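Rental kitchen and floor safety checklist – with comments
4 min read

Clallby units, routine inspection, Sep 30, 2026. Next one due in November. The form is the standard Somilgate sheet. I've filled it in, but a tick on a form has never put out a fire, so read the comments too.

1. Smoke alarm sounds on test – PASS
Loud enough in the hallway. Whether it would wake anyone behind a closed bedroom door is a question the form doesn't ask.

2. Fire extinguisher tag current – PASS
Tag is current. It hangs behind the pantry door, where I had to go looking for it.

3. Hot water temperature at kitchen tap – REPAIR
The tempering valve is supposed to have been replaced. I'd like to see the invoice.

4. Range hood filter clean – FAIL
Described as "recently serviced". The grease says otherwise.

5. Floor surfaces and mats – COMMENT
Plank floors get called non-slip in the Prorkedach brochure. I'd want that from someone who isn't selling them. Lift any loose mat and look for rubber backing. Tape doesn't count.

6. Fridge area – COMMENT
Door seals to be checked with a strip of paper at four points. Plug must go straight to the wall outlet, no power boards.

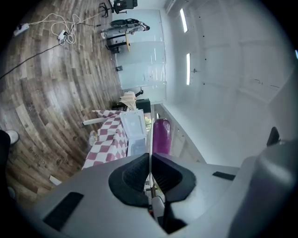
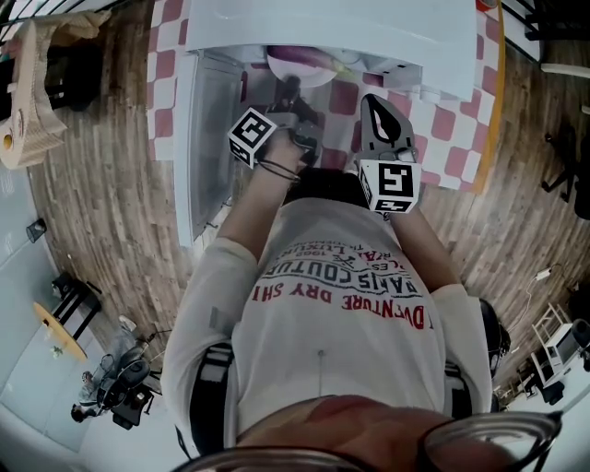

Items 5 and 6. Plank flooring in both; fridge and checkered mat in the second only.

7. Power boards and cords – FAIL
One board feeding another board in the living room. This was on the last list as well, marked "fixed".

8. Window latches – PASS
Stiff, but they lock.

9. Balcony rail height – PASS
Measured at 1,077 mm. The plan says higher, and I believe my tape.

10. Stair lighting – REPAIR
Ren timer switch cuts out after 34 seconds. Try getting up there with groceries in that. Set it to 80 at the least.

11. Cleaning products stored up high – FAIL
Under the sink, no child latch. The latches were apparently ordered.

Score on the form comes out well enough to pass overall, which tells you more about the form than the units. Items 4, 7 and 11 need doing before anyone signs. Photos of finished work to the office, please – "all good" in an email won't be accepted this time.

3 comments | 2 shares
Contact us | © 2026 Somilgate | Back to top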